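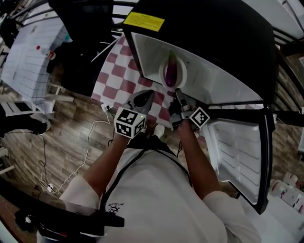 Nuvurel 40 Bar Fridge, Black

The Nuvurel 40 is a compact bar fridge for offices, staff rooms, sleepouts and granny flats. It holds 40 litres and stands on the floor or on a sturdy bench. The body is dark and glossy, and the round interior light is fitted to the ceiling of the cabinet.

What you get

Nuvurel 40 fridge
2 removable shelves
Ice cube tray
Drip tray
User guide

Running it

The thermostat dial has 3 settings. Most people will want the middle one. Use the highest setting in hot weather or when you have just loaded a lot of warm drinks, then turn it back down. Rated energy use is 173 kWh a year.

The freezer shelf is for ice only -- it will not keep frozen meals safely. Defrost when the ice gets thick enough to catch on the tray. Turn the fridge off at the wall, leave the door open and put a towel underneath. Do not chip at the ice with a knife.

Shared rooms

If the fridge is going into a common area, keep it clear of doorways and walking routes, and leave a gap behind it for air. Plug it straight into a wall socket. Power boards and double adaptors are not suitable.

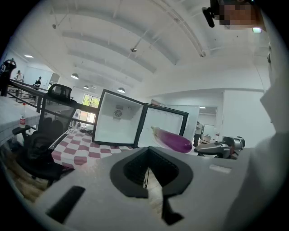
Indoors, with a small green sign lit near the ceiling.

Colours

Black is in stock at our Eltitz warehouse. White is on back order and is due in April. The Juška door lock fits both colours and is sold separately.

Spare parts

Lillumik replacement globes, shelves and door seals can be ordered from the parts page. Have your serial number handy -- the seals changed between the first and second versions and are not interchangeable.

Stock details updated 2nd November.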